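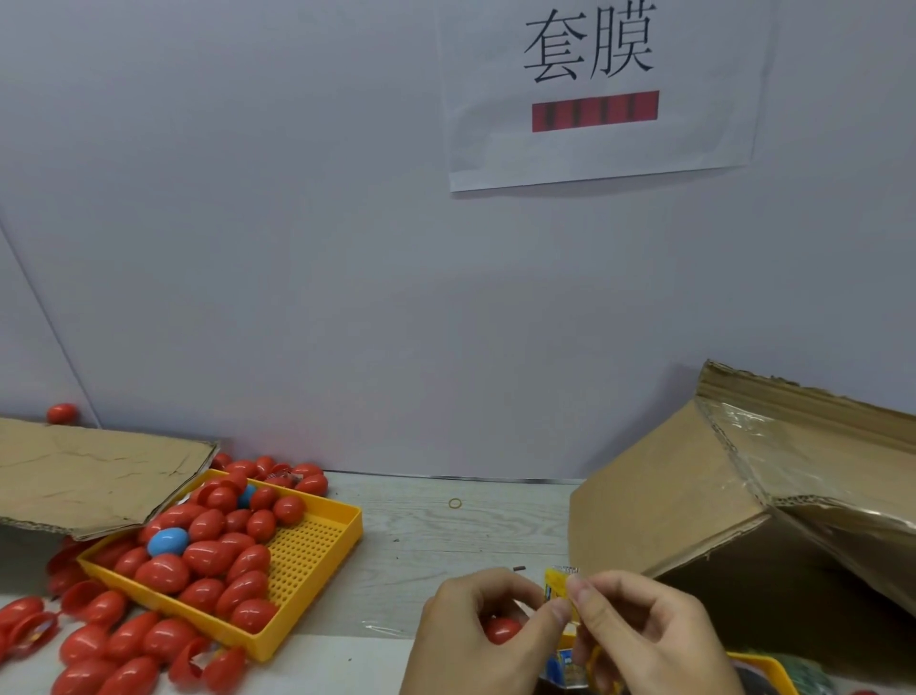 Film sleeving station, yellow tray with capsules, sign 套膜 on the wall

To: packing-procedures list
Subject: Re: Capsule filling and film sleeving, layout of the two tables
Date: 28 June 2020

Dear members of the list,

Thank you for the questions received on the draft layout. The packing office at Tesilell has reviewed them and replies below, with the relevant part of the earlier message quoted for convenience.

> Our site at Emon is preparing to pack the Dai assortment and has
> read the February draft. Three points remain unclear to us.
> First, the draft asks for one tray per table, while the parts
> list allows two. Second, it does not say where opened halves
> should be kept before filling. Third, we would like to know
> whether the blue capsules are to be sorted out beforehand or may
> stay with the red ones. We have 234 cartons to complete and would
> prefer to settle the arrangement before the tables are assigned.

On the first point, the parts list is correct and the draft will be amended. A filling table requires two perforated trays, one for capsules and one for the foil packets. The packet tray is to be placed directly in front of the packer, and the capsule tray to the left. The carton stands open on the right. A table used only for sleeving requires a single tray.

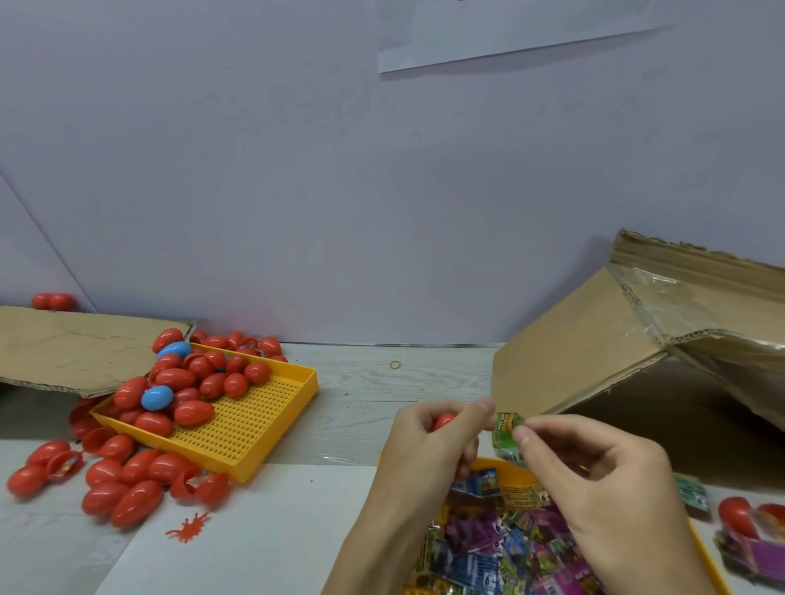
Filling table: capsules at left, foil packets in front, open carton at right

On the second point, opened halves may remain in the capsule tray. Sites that tried a separate container for halves reported that matching them again took longer than picking them out of the pile. Halves that do not close properly are to be set aside and recorded at the end of the shift on form 14. They should not be pressed together by force or taped.

On the third point, no sorting by color is required at the filling table. Blue capsules may stay among the red ones. The color count is checked once, on the closed carton, and a carton that falls outside the permitted mix is returned to the table that packed it.

The following also applies to all sites from the date of this message:

1. Each capsule receives one foil packet. Loose toys found outside a packet are not to be placed in a capsule. They are kept on the table until the end of the run and then handed in together.
2. Capsules that spill out of the tray may be worked from the tabletop, provided that the front of the table is covered with a clean white sheet.
3. Flattened cardboard may be kept behind the tray to stop capsules from rolling against the wall. It should be replaced when it becomes creased through.
4. Rubber bands are to be cleared from the table before a carton is closed.
5. The sign for each work step is taped to the wall above the table and should be legible from the aisle. Signs that have begun to peel should be fixed at all four corners.

Some 70 trays are held in reserve at the Flisero store. Requests should state the number of filling tables and sleeving tables separately, and should be sent to the packing office, not to this list. Trays with cracked rims can be exchanged at the same time under item number 93.

The amended layout will be circulated when the remaining sites have replied. Until then, the February draft remains in force except where this message differs from it.

Packing Office
Tesilell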